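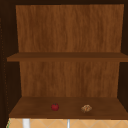

Open day at Prisow, my notes

mussa_a
Feb 14, 2024
Hello all. Yesterday I visited the open day at Prisow in Cesholm and I promised to write something. The demonstration I liked most was the kitchen cabinet task, which they run in simulation. The robot must take the tomato from the lower shelf and put it on the upper one, and leave the other item alone. They told us the score so far is 61 good runs from 600 with the new controller. It is low, but I respected that they said it openly.
Atieno Mussa

gripwell
61 from 600 is very poor for a tomato. Did they show anything on a real machine?

mussa_a
Yes, Trolley was driving in the corridor, for nearly 5 minutes. The cabinet work was only on the screen — they hope for the real kitchen in July.

hob_left
I was in the second group. I don't agree that it is poor. The shelf board is above the items and the arm has to come in from the front. Try writing that yourself.

gripwell
I have written that. A simulated tomato does not bruise, so I would expect more.

hob_left
What was the beige thing next to it? Our group could not decide between walnut and cookie.

mussa_a
I understood bread, but I sat at the back and my English was tired by then. I can ask them.

gripwell
Grimshaw had a similar demo with 11 objects. I would compare with that before praising anyone.

mussa_a
I did not see Grimshaw, so I can't compare. Do you have a link to their results?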